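4. Preparing and sealing the countertop

Read this section through before opening the Hikura sealer. The instructions apply to natural stone and to unsealed composite tops. Do not use the sealer on laminate, stainless steel or painted surfaces. For tops supplied by Holub with a factory coating, go to section 5.

You will need:
The sealer bottle and applicator pad from the kit
Two clean cotton cloths
Low-tack masking tape
Mild dish soap and warm water
Gloves

4.1 Cleaning the surface

1. Remove everything from the countertop, including small appliances and sink mats.
2. Wash the surface with warm water and a little dish soap. Do not use vinegar, lemon juice or scouring powder.
3. Rinse twice with clean water and wipe dry.
4. Leave the surface uncovered overnight. Moisture left in the stone will show as dull patches under the sealer.

Note: Old wax or polish must come off before sealing. Use the Rurier stone cleaner, part 310, and follow the directions on its label. Repeat step 3 afterward.

Where the top meets cabinets or side panels of a different finish, run masking tape along the whole joint. Press the edge down with a fingertip. Sealer that gets onto painted fronts can leave a shiny mark and is hard to remove once it sets.
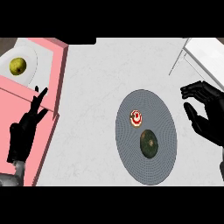

Check the tape again before you start, especially at inside corners, where it tends to lift. Open a window and turn off any gas burner or pilot light close to the work area.

CAUTION: The sealer is flammable until dry. Keep it away from flames and sparks. Keep children and pets out of the room.

4.2 Applying the sealer

1. Shake the bottle and put a small amount on the applicator pad.
2. Start at the corner farthest from the door. Work in straight, overlapping strokes.
3. Let the sealer soak in for 3 minutes. Do not let it dry on the surface.
4. Wipe off all the excess with a dry cloth. Change to the second cloth when the first begins to drag.
5. Wait 2 hours, then apply a second coat in the same way.
6. Pull the tape off slowly while the second coat is still fresh — pull back over the tape, not straight up.

Note: If a sticky film forms, wet a cloth with fresh sealer, rub the area and buff dry at once.

Lay used cloths flat outdoors to dry before throwing them away. Do not leave them in a pile.

Wultitetti Countertop Care Kit, Owner's Guide. Revised 01/05/2021.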